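Setting up a small table for voice recording at home

You don't need a studio to record a clear voice track. A table, a small microphone and an hour to sort out the room will do for most podcasts, oral histories and school projects. These are the steps we use at Juvuvari.

Choose the room

Carpet helps a lot. If you have one carpeted room and one with bare boards, set up on the carpet. Draw the curtains, turn off the fridge if it's next door (put a note on it so it gets turned back on) and shut the window on the street side.

Prepare the table

Clear everything off and wipe it down. Lay a large board flat over the top. A plain light colour makes it easy to find small parts such as clips and adaptors. If the board rocks, fold a tea towel under it.

Take watches and bracelets off before you start. They knock on the board and the sound carries straight into the recording.

Place the microphone

Keep the head of the microphone 10 cm from your mouth to begin with and a little off to one side, so that breath goes past it. Point it at the person speaking and away from any fan or computer. Pick it up by the shaft. A hand wrapped around the head will make the voice sound boxy.

If you are using a short stand, a heavy mug makes a decent stand-in. Pad the inside with a face washer, stand the microphone in it and tilt it towards you. Use an empty, dry mug, and keep your tea on another table.
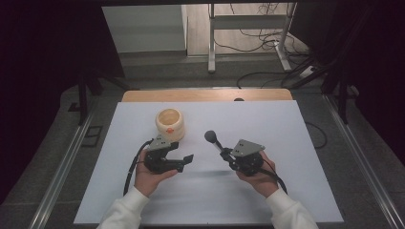 Small microphone with a black head and silver shaft, and a cream cup, at the white board.

Do a test

Record yourself reading for a minute at your normal speaking volume, then listen back on headphones. Check for:

Hum. Move power leads away from the microphone lead.
Popping on P and B. Turn the microphone further to the side.
Echo. Hang a doona over a door or a clothes airer behind the speaker.

Change one thing at a time and record again. Write the settings on a card and leave it with the microphone.

Packing up

Coil the lead loosely and fasten it with a strap. Wipe the microphone with a dry cloth and store it away from dust.

Last updated 27th May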